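4. Puesta en marcha del mueble de cajón Skotlow y su caja auxiliar

Versión del texto: 7 de julio de 2023. Redacción: Benedikt Kofler. Revisión: Engelbert Pfister.

Esta sección sustituye a la hoja plegada que venía en el embalaje. Aquella hoja prometía un cajón «listo para usar desde el primer minuto», y quien haya montado alguna vez un cajón sabe lo que vale una frase así. Calcule una tarde.

4.1 Antes de empezar

El conjunto se compone de un cuerpo blanco en forma de caja, un cajón extraíble y una caja pequeña, abierta por arriba. El catálogo de Atlow habla también de «accesorios de organización». No hemos encontrado en el embalaje ninguno que merezca el nombre, salvo una bolsa de topes adhesivos.

1. Elija una superficie plana y déjela limpia. Las migas y el polvo levantan una esquina del cuerpo y después se culpa a las guías.

2. Compruebe el nivel en los dos sentidos. Si la mesa cojea, arregle la mesa. Los topes no están para eso, diga lo que diga el folleto.

3. Coloque el cuerpo a un lado y deje libre el espacio hacia el que se abrirá el cajón. Parece una obviedad, pero la consulta que más recibimos es la de un cajón que «no abre del todo» y que choca con una lámpara.

4. Ponga la caja pequeña en el lado contrario, apoyada en toda su base. Sobre un tablero oscuro las piezas blancas se distinguen sin esfuerzo; sobre uno claro, los bordes se pierden y es fácil golpearlos.

Nota: la caja pequeña es ancha y poco profunda. Sirve para lo que se usa a diario. No la llene hasta el borde esperando que sustituya al cajón.
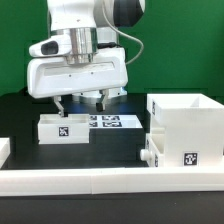
4.2 Primer ajuste del cajón

1. Retire la cinta de transporte. Tire de ella en horizontal y despacio. Si queda pegamento, un paño con agua tibia suele bastar; el limpiador Turex que recomienda el fabricante hace lo mismo y cuesta más.

2. Abra el cajón vacío hasta el final y ciérrelo. Repita la operación 6 veces. Debe moverse sin tirones. Un roce leve al principio es normal y desaparece con el uso, o eso nos aseguraron en Rüegg. En nuestra unidad tardó bastante más de lo que dijeron.

3. Si el cajón roza por un lado, sáquelo, limpie las dos guías y vuelva a introducirlo recto. No aplique aceite de cocina. Tampoco grasa espesa, que atrapa el polvo.

4. Pegue los topes en el fondo del cuerpo solo si el cierre suena demasiado. Con los topes puestos el cajón queda un poco salido – el folleto lo llama «cierre confortable».

Precaución: no deje el cajón abierto y cargado mientras mueve el mueble. El peso se va hacia delante y el cuerpo puede volcar.

4.3 Cargar el cajón

La ficha técnica indica una carga máxima de 2,000 gramos. Desconfíe de la cifra: no especifica si vale con el cajón cerrado o abierto, y no es lo mismo. Nosotros trabajamos con 1,000 gramos como límite y no pasamos de 600 cuando el cajón va a quedar abierto un buen rato.

1. Abra el cajón por completo antes de meter nada. Cargar por una rendija es la forma más rápida de rayar el interior del panel frontal.

2. Baje cada objeto hasta el fondo y suéltelo allí. Si lo deja caer desde arriba, las piezas pequeñas rebotan y acaban en la parte trasera, donde cuesta alcanzarlas.

3. Empiece por lo pesado y póngalo cerca del cuerpo. Lo ligero puede ir junto al frente.
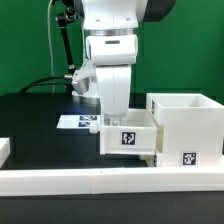 4. Compruebe que nada sobresale por encima de las paredes antes de empujar. Un solo mango atravesado basta para trabar el cajón, y entonces hay que meter una regla por arriba y tener paciencia.

5. Cierre con la mano abierta, empujando por el centro del frente. Si empuja por una esquina, el cajón se cruza.

Nota: los separadores se venden aparte. Hemos probado un juego y se desplazan en cuanto se cierra con algo de energía. Una tira de cartón cortada a medida aguanta mejor y se cambia cuando se ensucia.

4.4 Qué va en cada sitio

El folleto propone un «sistema de tres niveles» que no explica. La regla que seguimos es más pobre: a la caja pequeña, lo que se coge varias veces al día; al cajón, lo demás. Si en diciembre sigue habiendo en la caja algo que no ha tocado desde el verano, páselo al cajón o tírelo.

4.5 Limpieza

1. Vacíe el cajón y la caja.

2. Pase un paño húmedo bien escurrido por las paredes y seque enseguida los rincones.

3. No use estropajo. El acabado blanco se anuncia como resistente a las manchas – con el café no lo es, y con la tinta menos.

4. Espere a que todo esté seco antes de volver a cargar.

Si después de estos ajustes el cajón sigue trabándose, consulte la sección 7 antes de desmontar las guías. Conserve el embalaje hasta entonces, porque sin él la devolución se complica.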